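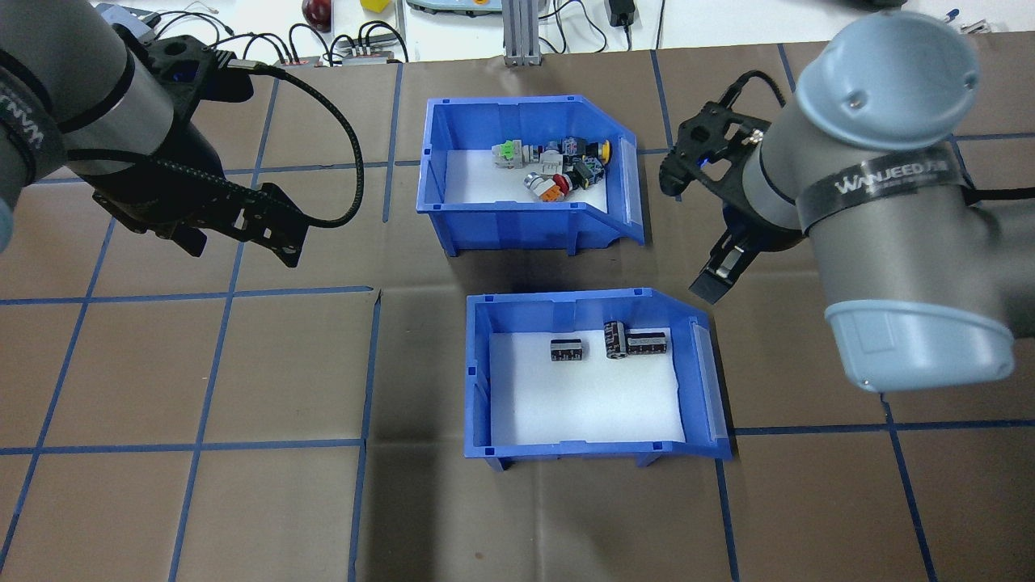
Projects > Component Recovery > Progress reports > Mereline kit evaluation

We use cookies to remember your settings and to count visits to this page. Accept all / Manage choices

Mereline two-arm kit: progress report to the Midetti fund

Reporting period: to the end of June
Prepared by the component recovery group, Warraich works

1. Purpose of the work

The grant covers an evaluation of the Mereline kit, supplied by Wollier, for handling recovered electrical parts at Warraich. The parts come from stripped control panels and power supplies and are sorted by hand at present. The question put by the fund was whether the kit, as sold, can move mixed parts between open-fronted storage bins with a reject rate that the inspection bench can absorb. The evaluation doesn't cover testing of the parts themselves, or the conveyor that would be needed for full production.

The work is divided into five packages. The first three (installation, bin layout, teleoperated recording) are complete. The fourth, unattended picking, is under way. The fifth is the cost comparison and has not started.

2. Installation

The kit was set up on a low work surface covered with a brown mat. Blue tape lines divide the mat into large squares, and bin positions are written in the log by square. This was a local addition. The Wollier manual recommends a drilled base plate with locating pins, but the plate fixes the bins in one arrangement and we wanted to vary it. The tape has been adequate. It lifts at the crossings after repeated bin changes and has to be pressed down again at the start of a shift.

Cable routing took longer than planned. The lead from the gripper mount needs enough slack for the wrist to turn fully, and the clips in the kit hold it too close to the arm. We now leave a wide loop. The loop can touch a bin wall when the arm works low, so a minimum height has been set for sideways moves over the bins. Wollier has been told and has said that a longer clip is being considered. No date was given.

3. Parts and bins

Trials use two families of part. Switchgear consists of push buttons, switch bodies and small connectors. Capacitors are handled separately, in more than one size and shape. The families were chosen because they fail in different ways. Switchgear is irregular and tangles at the terminals. Capacitors are smooth, and the cylindrical ones roll if they are knocked from upright.

The bins are the blue plastic type with a sloped front, already used in the stores. For the recording package they were lined with white paper. Unlined, the dark sleeves stood out poorly against the blue when the part lay in the shadow of the wall, and the outline returned by the Mereline software was often too small. With the lining the outlines are usable. The paper creases and creeps towards the front of the bin, and a creased edge has twice been gripped together with a part.

4. Recording

The recording package closed with 1016 logged pick attempts. Each entry holds the wrist view, the overhead view, the joint positions and the outcome as entered by the operator. Entries where the operator stopped the arm before contact are kept and marked as aborted. They are excluded from the results that follow.

Upright capacitors with clear space around them gave little trouble. The difficult positions are near the wall and near each other.

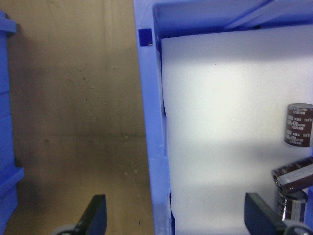
When one capacitor lies against an upright one, the software tends to draw a single outline around both and to place the grip at the join. Closing there pushes the parts apart and the attempt is lost. Operators corrected for this by coming in from the free side with the fingers turned along the lying part. The same approach has been written into the picking rules for the fourth package, with a limit on how near the outer finger may come to the wall.

The wide finger opening is a drawback here. The Mereline gripper opens fully before each descent, and in a narrow bin one finger can be left outside the wall while the other is inside. The software treats this as a reachable position. Partial opening can be set, but only as a fixed value for the whole job and not for each pick. We regard this as the main weakness of the kit for our purpose and have asked for it to be changed.

5. Faults

Three faults were serious enough to stop work.

- Loss of the wrist view during a shift. Traced to a connector that had worked loose. The connector is now strapped.
- Drift between the two arms after a restart. The arms no longer agreed on the position of a shared square. Cured by repeating the calibration, cause not found.
- Gripper failing to report closure on small parts. Wollier supplied revised firmware. The fault has not come back.

The second fault remains open. Until it is understood, calibration is repeated after every restart, and the time is charged to the trial.

6. Assessment so far

The arms are repeatable enough for the task, and the grip force can be held low enough for the sleeves of the capacitors to come through unmarked. The recording tools are good. Export is in a plain format and the entries can be read without the Wollier viewer, which matters for work that will outlast the licence.

The documentation is weaker. The section on using both arms over one bin is short and assumes that they take turns. In our layout they share the space between them, and the keep-out zones had to be worked out on site. This effort should be allowed for in the cost comparison - it would fall on any buyer with a similar layout.

No recommendation on purchase is made at this stage.

7. Next period

Unattended picking will continue with the capacitors first and the switchgear after. A stiffer lining will be tried in place of the paper. The cost comparison will begin once the unattended results are stable, using the present hand-sorting hours as the base.

Spending is within the agreed budget. The allowance for spare fingers hasn't been touched, and we ask the fund to let it be carried over to the next period.

Related items
Mereline kit: installation notes and tape grid layout
Warraich stores: bin types and labelling
Hand sorting of recovered switchgear, baseline report
Midetti fund: reporting guidance for equipment grants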